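Recording suture demos with the Dallelent arms, quick guide

Wrote this up in a rush before the December batch, mostly for new operators. Iida Seppälä signs off on pads, ask her if yours looks worn.

Before you start
Log in to Fillo, pick your operator name, pick the pad number. Check all the wrist views come up. Wipe the lenses, dry cloth only. Home both arms.

One episode = one stitch. Needle pickup to tails trimmed. Don't chain two stitches in one file, the splitter can't handle it and somebody has to cut them by hand.

Recording
1. Clutch in, hold still 6 seconds. The sync needs it.
2. Press the left pedal, wait for the beep.
3. Do the stitch. Normal speed, no showing off.
4. Hand-offs: tips close together, in view of both wrists if you can manage it.

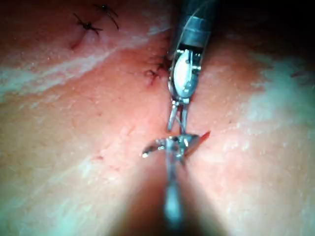 5. Trim, back off, left pedal agian.
6. Label right away: good, recovered or failed. Keep the failed ones!! A dropped needle that you pick back up is "recovered" and we want lots of those.

Old stitches stay in. Start the next one wherever there's open cut left and note which cut in the comment box. Mixed pads are good for the policy, it has to learn to find the open part.
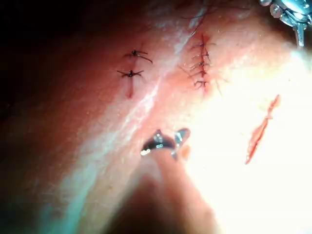 Glare. Leave the light where it is, unless you truly can't see your tips. Then dim one notch and write it down. Moving the lamp mid batch cost us 43 episodes last time.

Break after 20 episodes. Hands get sloppy and it shows in the data. Esko Tikkanen runs the upload at 16:00, anything not labelled by then waits a day.
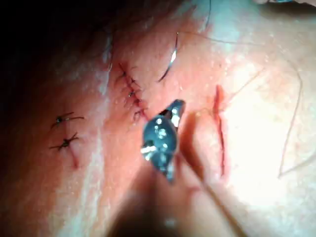 Can I delete an episode if I pressed the pedal by mistake?
Mark it "void" and leave the file alone. Esko clears the voids himself after 48 hours.

Park both arms, cap the lenses, log out of Fillo. Sharps in the yellow tub, not teh bin.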